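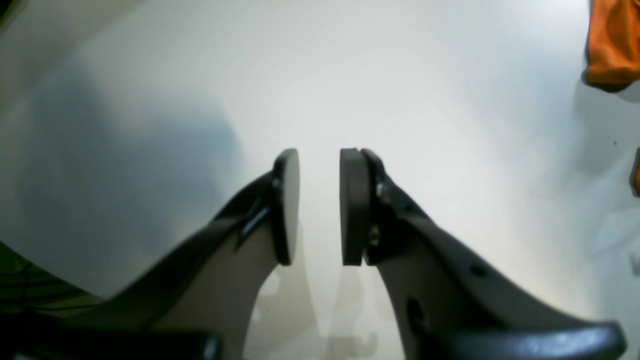 Subject: Re: Skusby open day, anyone going?

> Has anyone here been to one of the Söderlund demos? They're saying
> the arm folded 204 cloths in a shift with no operator. If that's even
> half true I'd like to get our Milden people up there before December.

I went to the morning one. I'd hold off on booking the van.

The 204 is on their handout and I don't doubt someone wrote it down. What we got to watch was 19 tries on a bare white table under very good light, with cloths of one size and one color. Orange on white is about as easy as it gets for a camera. I asked to see it with our gray shop rags and was told that was "on the roadmap."

The gripper is decent, I'll give them that. Two fingers, rounded dark pads, and the pad I got a good look at is held on with ordinary screws, so you could probably swap it yourself. I asked what a spare pair costs and got three different answers — none of them in writing.

Nobody would say how long the pads last, either. The Grisstead shop was quoted 1,879 a month for the lease, service extra. For that I want to see it run a full afternoon on our own laundry, with their engineer out of the room.

If they'll agree to that I'll go back. Can whoever has the handout scan page two? Mine got coffee on it.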